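Home | News | Food | Weekend | Contact

SHOPPING LOCAL
2 min read

Good news if you've been missing the Trastby fabric swap (I sure have!): it's coming back in July, and this time it's moving into the old Menis building on Gallardo Street. The organizers posted the details on Monday, April 1, 2024, and yes, I did check that it wasn't a joke.

The new space has room for 15 tables, up from 7 at the last one, so maybe we won't all be elbowing each other over the flannel this year. I still have a bruise.
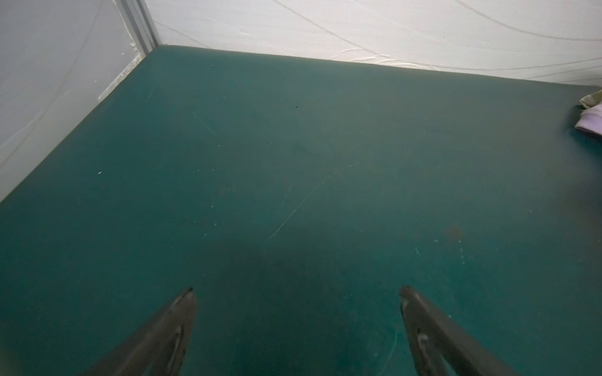 A teal tabletop with white panels behind it.

Rules are pretty much the same as before. You bring clean fabric, at least half a yard per piece, and you get a ticket for each one you hand over. Tickets are good for anything on the tables. Corico, the sewing shop by the bus station, is giving out 400 spools of thread at the door, one per person until they're gone.

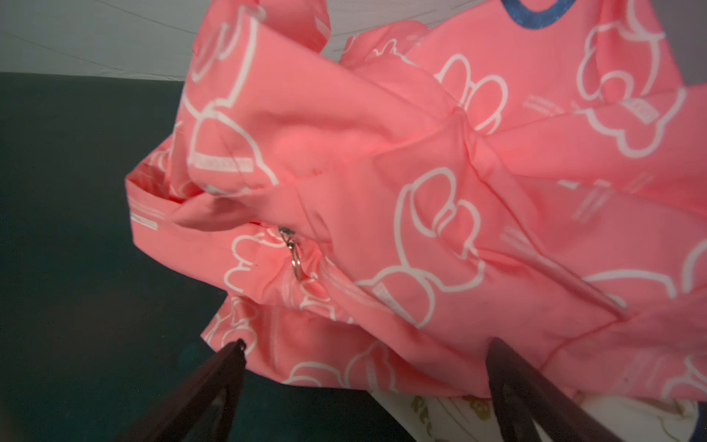

SEWING & CRAFTS

I'm bringing my whole stash of prints, mostly cotton, plus a curtain I never got around to hemming. If you're after kids' patterns, go early – those went fast last time and I came home with nothing but corduroy!

Doors open at nine. Parking is free behind the building, and you can drop fabric off the night before if you call ahead.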